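Notebook, suture pads, November

Morning, 9:40. Opened the new batch of skin pads from Flerkari. The paper in the box says batch 1218, the one before was 947. I write the numbers here because last time we mixed them in one drawer and after that it was not possible to say which pad was from which batch. Now each pad gets the batch number on the back with the white pen. The black pen comes off with alcohol, do not use it.

First impression with the fingers: the top layer of 1218 is a little softer than 947. The pores are finer also. When I bend the pad and let go it comes back slowly, and a line stays for some time. Poul says this is because they are shipped rolled. I think it is also the silicone oil, because the old ones became stiffer after we washed them with soap. I have put two pads of each batch flat under the heavy book, to compare next week.

Red fluid: mixed new. Water 275 ml, the food color from the kitchen shelf, and cornstarch until it runs slowly from the spoon. The recipe in the front of this book is too thin, it goes everywhere and after ten minutes you do not see the edge of the cut any more. Do not warm it. I warmed it the first time and it became like pudding. Bottle is in the small fridge, second shelf, with the name Skov on the lid (old lid, does not mean anything).

10:30. Cuts. For the exercise we want short cuts, straight, only through the top layer and not into the foam. With the number 11 blade I go too deep at the start, where I put the point in. With the number 15 it is more even, but the end of the cut becomes shallow. I decided for 15. A short cut is also easier to judge afterwards, you see quickly if the edges meet or if one side stands higher than the other.

One thing I have to remember for myself: put the fluid in the cut after the pad is clamped. If I do it before, the clamp presses the fluid out at the side and I must clean everything again.

11:15. First sutures on 1218. Started from the left end of the cut. 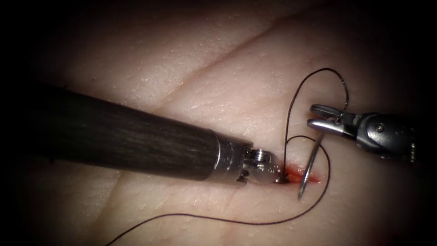 Elínborg Riis wrote in the margin that the folds would worry her more than the cut, and that a pad which is not flat pulls the edges in different directions before any thread has been placed. She would throw away every creased pad, or keep them for knot practice only.

I agree partly. Real skin is also not flat, and for a beginner it is maybe good to meet a fold early. But for comparing one person with another she is right, the pads must be the same. So: creased pads go in the gray tray, flat pads in the drawer. If Elínborg wants to change this she can write below.

Holding the edge. The material tears if you pinch near the cut and then pull up. It is better to press down with the closed tip next to the place where the thread comes out, and let the thread move past it. On 947 pinching was no problem. On 1218 I made two small tears with the hand forceps when I tested it at the table, both at the edge and both my own fault. I think the needle should go in a little further from the edge than we say in the exercise sheet. The sheet has to be changed. (Halldóra has the file.)

Cleaning. The fluid stays in the pores if it dries. Wipe at once with a damp cloth, from the outside to the cut and not the other way, or you get a pink area over the whole pad. After lunch I tried with cold water and a soft toothbrush, this is the best so far. It does not take away all the pink inside the cut, but I can live with this.

14:20. Price. Flerkari asks 1285 for the next box, with shipping. Osvaldo thinks it is much for something we cut to pieces. He asks if we can use both sides. I tried: the back has no texture and the needle slides before it goes in, so no.

To do:
new blades, number 15, we have one packet left
ask Flerkari if they can ship the pads flat
look at the pads under the book
write on the gray tray what it is for, otherwise Ditte will put lunch money in it again
test a cut across a fold and one along it, same length, same thread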